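Speaker notes – Indoor lighting and flicker: what to measure before you buy
Tuesday session, room 4. Speaker: Linnea Solheim

Slide 1. Title
Wait for the doors to close. Say that the handout has the formulas, so copying them down is a waste of time.

Slide 2. Why flicker is still a problem
LED output follows drive current with almost no lag. Any ripple in the current comes out as ripple in the light. Old incandescent filaments smoothed this out thermally. Fluorescent tubes on magnetic ballasts did not, and most of the complaints on record date from those.
On a 60 Hz supply the dominant component is at 120 Hz. Few people see that directly. They do see it on moving objects, as a string of separate images.

Slide 3. Two numbers
Percent flicker: max minus min, over max plus min, times 100.
Flicker index: area above the mean, divided by total area for one cycle.
Neither number carries frequency. Repeat this. Someone always asks about it at the end.

Slide 4. Work areas with moving equipment
Stroboscopic effect is the main concern here. Rotating parts can look slower than they are, or stopped. Specify the driver before the fixture. Dimming by pulse width should run well above 1000 Hz – get the figure in writing at minimum dim level, where cheap drivers change mode.

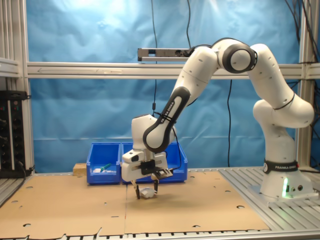

Slide 5. Measurement setup
Photodiode, transimpedance amplifier, oscilloscope. Keep daylight out or subtract it. Let the fixture warm up before the first reading. Take 2 readings per fixture, one at full output and one at the lowest stable dim level.
Declan Dawber's office survey covered 14 fixtures this way in one afternoon. Credit him by name.

Slide 6. Survey results
Point at the Pimero column first. Low ripple at full output, poor below a quarter. The Björklund driver was flat across the range but audibly noisy. Leave cost out unless asked; prices changed in September.

Slide 7. Dimmer compatibility
Phase-cut dimmers are the usual cause of visible flicker in a retrofit. Check minimum load. Skip this slide if past 40 minutes.

Slide 8. Questions
Cosmin Moldovan has the spare microphone. Camera banding questions go to him as well.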